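The Return of the Loud Wall

Every few years someone announces that wallpaper is back. I have been hearing it since I rented my first apartment, and this time the pitch comes with jungle leaves. Tokon, a paper shop in Osidton, says big tropical prints are its best sellers, at $32 a roll. Well, a shop would say that.
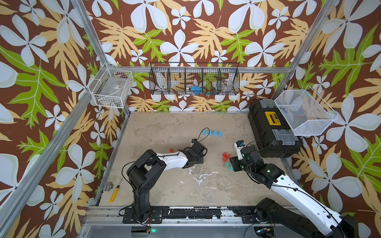
The sales talk goes like this. Paint is timid, paper has character, and the new kind peels off in an afternoon. I have doubts about the afternoon. My hallway took me three days in June, with a steamer and a scraper, and there are still bits of somebody's stripes behind the radiator.

Then there is the price. A decent bedroom needs 10 rolls once you allow for matching the pattern, and the Pumphrey showroom quoted me around $700 to have it hung. For that money I could paint the room, hate it, and paint it again.

What bothers me more is the word "timeless," which turns up in every catalog next to a print that will be gone from the next one. Run short by half a roll and see how timeless it feels.
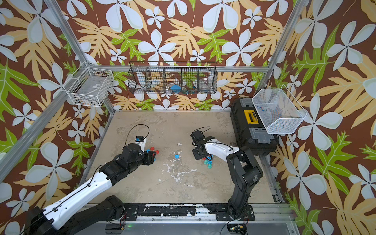

Emlyn Sayce thinks I am being a grouch. Paper hides bad plaster, Sayce told me, and most old houses in Osidton have plenty of it. Buy one spare roll, keep it in the closet, and stop reading catalogs.

I'll grant the plaster. My walls are staying white until the stripes come off.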